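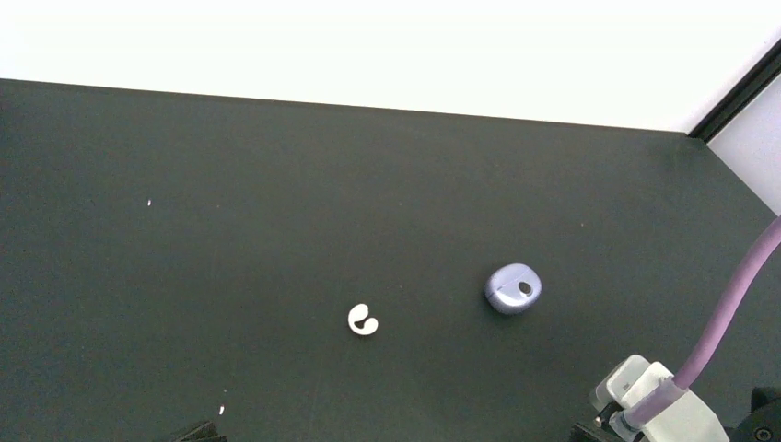

Ebenezer Agbeko

I am a trainee in medical physics at Wumholm. Our ion chamber reads lower than it did in January, after I correct for temperature and pressure. We give 2 fields of 253 monitor units each. Does somebody know what I should check first?

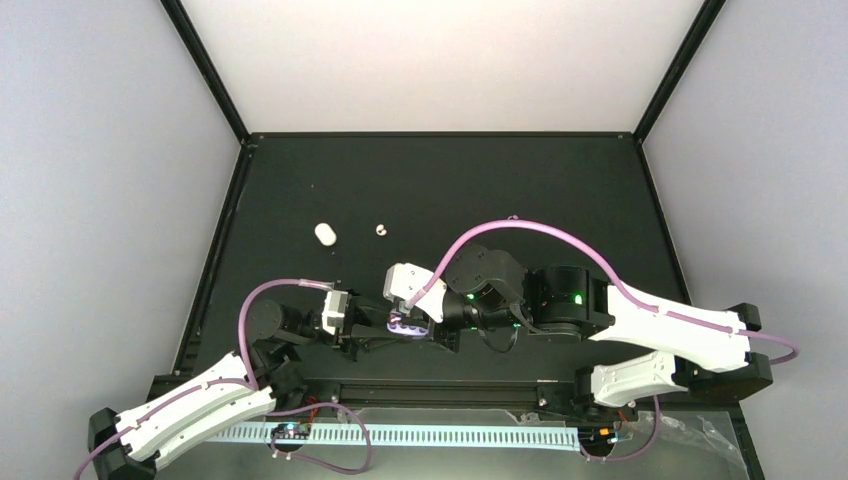
The chamber goes into a solid phantom, and I worry that I push it in a little differently each time. The parts are small. A white capsule shape and a white ring are easy to see on a black surface, but inside the phantom I see nothing -- only the cable.

Gillies_phys

Repeat the reading 3 times without touching anything. Then take the chamber out, put it back, and repeat. If the numbers jump, it is your positioning.

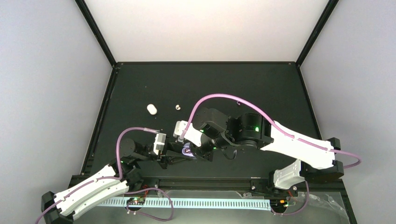

If they stay the same, look at the barometer. Ours was wrong for a whole winter. Let the phantom stay in the room overnight too.

marit.k

Same with us, it was the cable.

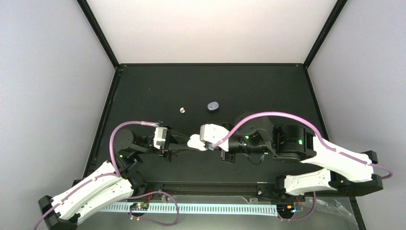

Also check in Skusus that nobody changed the calibration factor. Ours was saved under the old chamber number.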